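The Table in the Middle

I have a white table that collects things. Every house I have lived in had one surface like it, and for years I treated it as a failing. I would clear it on the first of the month and by the fourth it was covered again. I have stopped clearing it, and I think other people should consider doing the same.

The advice we get on this subject is mostly about removal. Empty the surface, buy a drawer insert, label the drawer. I followed it for most of a winter when we lived in Ovbridge. I bought a set of Olta dividers with 12 compartments and sorted pens, clips, tape and string into them. The drawer looked very good. Then I needed a ruler, and I stood in the kitchen opening one drawer after another, and in the end I drew the line along the side of a cereal box.

A thing in plain sight gets used. My scissors live on the table, and I use them every day. The good pair in the hall cupboard gets used at Christmas. The same goes for pens. A glitter pen in a drawer dries out without anyone having written a birthday card with it.

The usual objection is that a covered table is no use as a table. That is fair, and I do keep two rules. The first is that food that spoils does not stay there overnight. Artificial fruit is another matter, and I will defend a bunch of fake grapes to anyone. They need no washing, they bring no flies, and they give a glass dish something to do. The second rule is that there must always be an empty basket. When I need the whole surface, to cut fabric or fill in tax forms, everything goes into the basket and the basket goes on the floor. It takes 2 minutes. When I am done, it all comes back.

I will admit the rules say nothing about trash. Plastic wrap is the worst of it. It gets pulled off something, wadded up and put down, and then it can sit for days, being see-through and easy to ignore. I don't have an argument in favor of plastic wrap.

But I would still take a table with some wrap on it over a bare one. My aunt kept a bare one, with a runner down the middle, and we ate standing up in the kitchen so as not to mark it.

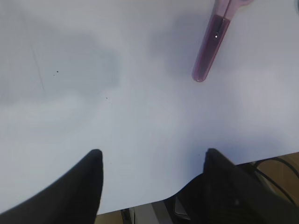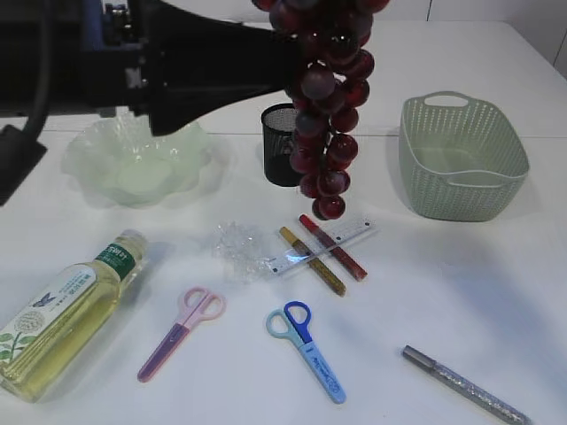
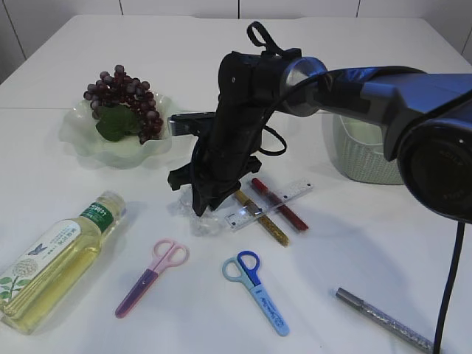

Ovbridge, August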